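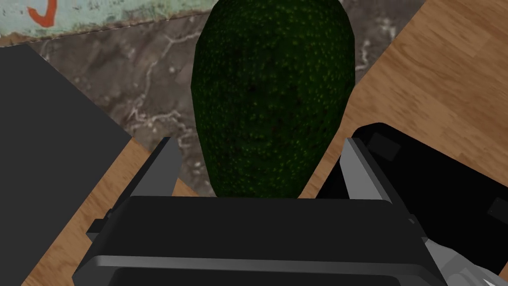
A dark green avocado, rendered, with speckled skin.

I'd been trying to pin Pranab Gazi down since October. He kept saying yes, then he'd disappear into a draft, then he'd send me a very nice email about disappearing into a draft. So when he finally rang on a rainy morning and said "I've got two hours and a packet of biscuits, are you free?" I dropped the washing and put the kettle on.

If you haven't met his books yet, I'm a bit jealous of you. Pranab writes the Pellham mysteries, set in a made-up river town a few hours inland, where the retired piano tuner Isla Korum keeps stumbling over bodies between appointments. The fourth one, A Flat in Pellham, came out this year and I read it in a day and a half, mostly in the bath. (My copy has gone a bit wavy. Sorry, Pranab.)

I started by asking why a piano tuner, and he laughed for quite a while.

"Because she gets into people's houses," he said. "I needed someone who could be in the front room for an hour and a half with everyone forgetting she was there. A cleaner would work, but that's been done beautifully by other people. And then we had a tuner come for my daughter's upright, and I was in the kitchen having a blazing argument on the phone with the gas company, and I came out and there he was with his head in the piano. He'd heard the lot. He knew my account number!"

He wrote the opening chapter that night. It was terrible, he says, and only one line of it survived, the one where Isla says you can tell a marriage by its middle C. I told him I've got that written on a sticky note on my monitor and he went quiet and then said "oh, that's lovely, it took me ages." 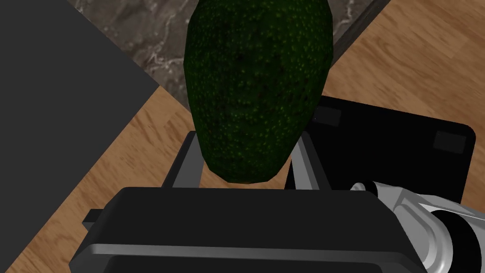

Getting the town right

Pellham feels so real that I once looked up how far it was from my sister's place. Pranab gets this a lot. He keeps a hand-drawn map taped to the inside of his wardrobe door, and it has been redrawn twice, once when he found he'd put the bakery on both sides of the bridge.

"A reader wrote to me about that," he said. "Very politely. She'd drawn her own map to show me the problem, and hers was better than mine. I've used hers ever since. She's thanked in the back of book three."

The town has 1591 people in it according to the sign in chapter one of the first book, and I'd always wondered whether that number was going to go down with each murder. It was his editor's question too. He did plan to do it, he told me, and then forgot in book two, and by then it was too late to start. "Someone would have had a baby anyway," he said.

I asked about the flood in the new book, and I'll be careful here as I know plenty of you are still on the waitlist at the library. The river comes up on page 80 and from then on nobody can get in or out, so it's a proper closed circle, the sort of thing I grew up on. He was nervous about it.

"I didn't want to use a flood as a stage curtain. People I know have shovelled mud out of their lounge rooms. So I made a rule for myself that the water had to cost everybody something, even the funny characters. Mrs Akanda loses her recipe tins. I cried writing that, and she's a woman who in book one was there purely to be rude about scones."

I cried reading it, for the record. The tins!

How the clues get in

This was the bit I really wanted to know. I am hopeless at guessing the murderer and with Pranab's books I'm always wrong, but I never feel cheated, and I wanted to know how he does it.

He writes the whole thing first without knowing. I made him repeat that. He gets to the second-last chapter, puts Isla in a room with everybody, and sees who looks shifty. Then he goes back to page one and puts the clues in.

"In the new one I had somebody else down for it, right up to the tea party. Then I had this other person pour the tea, and they poured Isla's the way she takes it, and I thought, hang on, how do you know that? You've never met. And I had to get up and walk around the garden. It meant throwing out 700 words I loved about a bicycle, but there you go."

The bicycle is still in the book if you look for it. It's leaning on the fence outside the hall in chapter five and has no purpose whatsoever.

He writes in the mornings, longhand first, in the fat spiral notebooks you get at the newsagent. Then it's typed up after lunch, when he's at his grumpiest and more willing to cut. Ten pages is a good day. He used to set himself a word count and stopped when he noticed all his characters had begun saying goodbye to each other at great length.

I asked who reads the drafts. His wife won't until they're bound, she likes a finished book. His mum reads them in manuscript, and marks up anything she thinks is unkind.

"She's got a little pencil cross. No comments, only the cross. And I look at the line and she's right nearly every time. She let me keep one in the new book, about the vicar's singing."
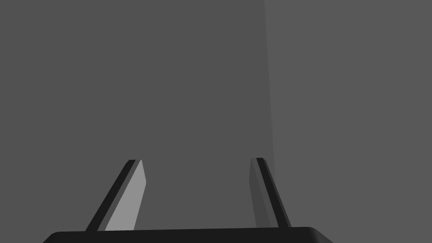 What's next, and what he's reading

There will be a fifth Pellham, hooray. It has no title yet, and he would only tell me that it starts at an auction and that Isla's brother comes home, the one she hasn't spoken to since before book one. I made an embarrassing noise down the phone. I've had theories about the brother for years.

Before that, though, there's something different. It's a standalone called Fernine, which is the name of a guesthouse on the coast, and it has no detective in it at all. A woman inherits the place from an aunt who told everybody a different story about where she came from. "It's still a mystery," he said. "There's just no one to arrest." He's been fiddling with it on and off for 10 years, between the others, and this is the first time he's liked the ending.

Was he worried the Pellham readers wouldn't follow him over?

"A bit, yeah. I've had one lady tell me at a signing that if Isla isn't in it she'll wait in the car. But I think it's the same kind of book, really. People being nosy about each other, and most of them meaning well. And there's plenty of food."

As for his own bedside table, it's mostly old stuff at the moment. He picks up battered paperbacks at the church fete, the ones with a skull or a cocktail glass on the front, and he doesn't mind if the last page is missing. He had that happen once and wrote his own ending, and when he finally tracked down the real one he liked his better. I asked him to send it to me. He said absolutely not.

We ran well over the two hours, and he'd finished the biscuits by the time we got onto cats (he has one, she's called Pedal, she isn't allowed in the study and is always in the study). I've got a spare copy of A Flat in Pellham to give away, a dry one, so leave a comment with your favourite fictional village if you'd like to go in the draw. Entries close 9/5/22 and I can post anywhere in Australia or New Zealand.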